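Cellule Bisik – fiche de mise en service et d'entretien

Jeu de données Mimorano, partie « cuisine ». Cette fiche concerne la cellule elle-même ; le format des épisodes est traité à part. Maintenance : Feng-yi Pan. Relecture : Po-yen Yang.

1. Mise en place

Serrer l'embase avant de brancher le bras. Mettre sous tension pince ouverte, puis attendre la fin de l'initialisation. Les objets de jeu (bol et tasse vert pâle, banane jaune, assiettes) se posent ensuite à la main, sans gabarit.

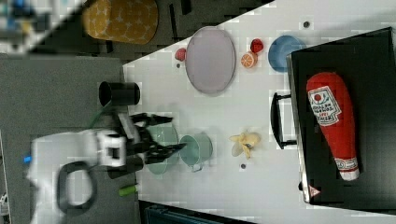
2. Câbles

Les câbles de la pince suivent le bras et doivent garder assez de mou pour une rotation complète du poignet. Vérifier chaque vendredi les colliers et les connecteurs de l'embase. Une gaine marquée se remplace, on ne la répare pas au ruban.
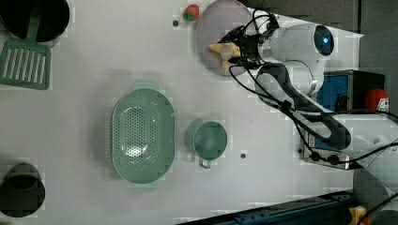 La dérive du poignet est le défaut le plus courant sur cette cellule. Elle se contrôle pince fermée sur un objet léger, tenu juste au-dessus d'une surface plane, comme l'objet jaune au-dessus de l'assiette ronde. Si la hauteur change pendant l'arrêt, refaire le zéro avec l'outil Jedard. Le dernier zéro a été fait à l'épisode 1 485.

3. Doigts de la pince

Nettoyer les doigts au chiffon sec. Les tissus fins demandent un effort de serrage plus faible – profil 2 dans le fichier de configuration. Revenir au profil par défaut pour les objets rigides.

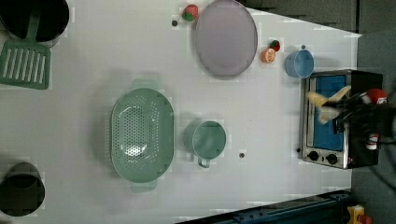
Faut-il recalibrer après un changement de doigts ?
Toujours, même avec des doigts de même référence. Le jeu de vis Besson laisse un léger écart au montage, et les épisodes enregistrés sans recalibration sont écartés.

4. Périodicité

Contrôle du serrage de la pince tous les 700 épisodes, remplacement des doigts tous les 2 000. Noter le numéro d'épisode dans le journal, avec ses initiales. Avant chaque reprise, ramener le bras en position de départ, pince ouverte au-dessus de la table.
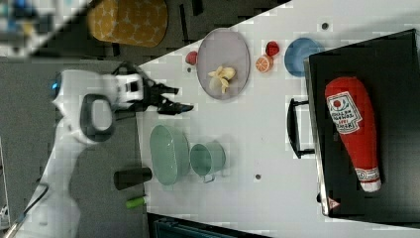
5. Problèmes connus

– Perte de liaison avec la pince au démarrage : couper, attendre, relancer.
– Décalage des horodatages après une mise en veille du poste. Corrigé en octobre, les épisodes antérieurs n'ont pas été repris.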